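Humcombe, la ville qui voulait vendre son silence

Depuis 2005, Humcombe se présente comme « la petite ville la plus calme du pays ». Le slogan figure sur les cartes postales et sur les sachets de thé.
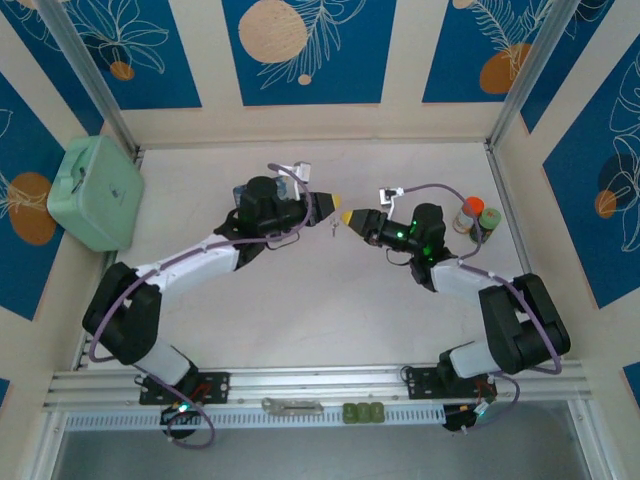
Reste à savoir qui a mesuré quoi. Le cabinet Reton, payé par la mairie, a interrogé 484 habitants en avril, presque tous retraités. Osian Prydderch, qui tient l'hôtel Bevan, y croit dur comme fer — il a augmenté ses chambres en conséquence. Meirion Yorath, son voisin, dort avec des bouchons d'oreilles à cause des camions de livraison.

La mairie promet 4000 visiteurs de plus par an. On aimerait comprendre comment une foule pareille rendrait l'endroit plus paisible. À cette question, l'adjoint au tourisme m'a tendu un sachet de thé.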